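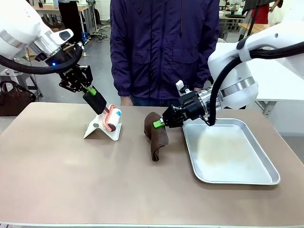
Cell 2, both arms at the table: lint roller on its stand, towel, tray.

WORKPLACE INSPECTION CHECKLIST – TWO-ARM TABLE CELLS
Site: Trurnov, preparation room
Date: 2023-03-31
Inspector: Jolanta Olszewski
Operator representative: Tsehay Fikre

1. Emergency stop reachable from operator position
OK. Tested at both ends of the table.

2. Arm speed with person at table
OK. Limit set to 500 mm/s in the Soveck controller. Change requires supervisor login.

3. Finger pads secure
OK. Green pads to be checked at start of shift. Add to log sheet.

4. Cable slack at full reach
Comment. Left arm cable loops low. Recheck after the next 11 shifts.

5. Items on table limited to current task
OK. Towel, tray and lint roller are permitted items.

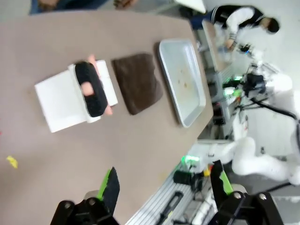 6. Trays clean before start
Action. Marks on the tray surface. Wiping used to be part of folding and now belongs to no job card. Assign it by name.

7. Walkways and floor
Action. Route loose cables away from the workbench legs.

8. Personal items
Comment. Bags go in lockers, not on stools.

9. Job content and workload
Comment. Operators used to fold by hand for most of the shift. They now set out items, watch the cycle and clear faults. T. Fikre reports less wrist strain but more standing – mats requested. Fault calls since September: 849, mostly towel pickup.

10. Training
Open. Two operators have not completed the restart module. They may load the table but not reset the arms.

Result: conditional pass. Items 6 and 7 to be closed before the next inspection.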